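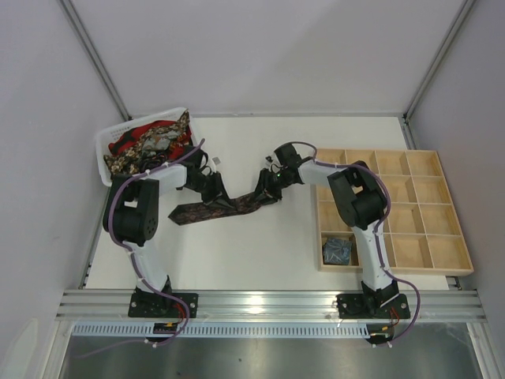
How do you look after a robot with two arms?

You check it a little every day, clean it, tighten what has worked loose, and fix small problems before they turn into big ones. Most of the work is looking and listening. Only a small part of it is done with tools.

This page is about one robot cell at our workshop in Holtdale. A cell is the space a robot works in, along with everything the robot needs to do its job. Ours has two arms fixed to a metal rail, a white table, and walls. Its job is to pick up neckties from a basket, stretch them out, roll them up and put them in a wooden tray with compartments. Two people look after it, Elba Salinas and Nicanor Ibarra.

Before anything moves

Elba starts the morning with the power off. She wipes the table with a cloth, then runs the same cloth along the rail. Neckties shed tiny threads, and threads like to get into places where things turn. If she finds a clump of fluff near a joint she picks it out with plastic tweezers.

Then she checks the bolts. Each arm stands on a black plate, and each plate is bolted to the rail. If a plate moved by even the width of a coin, the arm would still think it was in the old place, and it would reach for a necktie and close on air. So every bolt has a small line of paint across it that carries on to the plate. If the line is straight, the bolt hasn't turned. If the line is broken, out comes the wrench.

Cables

The arms have purple cables that follow them up from the bottom. A cable on a robot has a hard life. It bends every time the arm bends. Nicanor tested a new cable before it went on, and he made the arm fold and unfold 3000 times while he ate his lunch and did other jobs. It took most of a day.

A cable needs slack, meaning a bit of extra length. You can try this with a piece of string. Tape one end to your shoulder and the other end to your wrist with your arm bent. Now straighten your arm. If the string is too short, the tape pulls off – and on a robot, it's the plug that pulls out. If the string is much too long, it droops and catches on things. The cable has to sit somewhere in between, which is why it goes up in a loop and is held in place with small ties. The ties get snipped off and replaced when they turn brittle.

Waking up the arms

When the power comes on, the arms don't start work right away. They go to a resting position first, slowly. Elba stands outside the walls with one hand near the stop button and listens. A healthy joint makes a soft, even hum. Grinding or clicking means she presses the button and goes to find out why.

Next is the grip test. Each arm has a gripper at the end, which works like a finger and thumb. The right gripper and the left gripper have to squeeze by the same amount. If one squeezes harder, the necktie slides out of the weaker one when they pull it flat. Elba tests this with an old tie that has been used for so long it has a shiny patch at each end.

The day the left arm was late

On 6th July the left arm began to arrive after the right one. It was only a small delay, but the ties kept getting twisted. Nicanor looked at the joints first and they were fine. He looked at the computer program, and that was fine too. Then he followed the wires down to where they plug in and found one plug that wasn't pushed all the way home. He pushed it until it clicked.

The whole repair took one second. Finding it took until after dinner. He wrote it in the logbook, on page 154, so that the next person would check the plugs first.

Words to know

Cell: the space where a robot works, with everything it needs.
Gripper: the part that holds things.
Joint: a place where the arm bends or turns, like your elbow.
Slack: extra length in a cable so it can move.
Logbook: a notebook where every check and repair is written down.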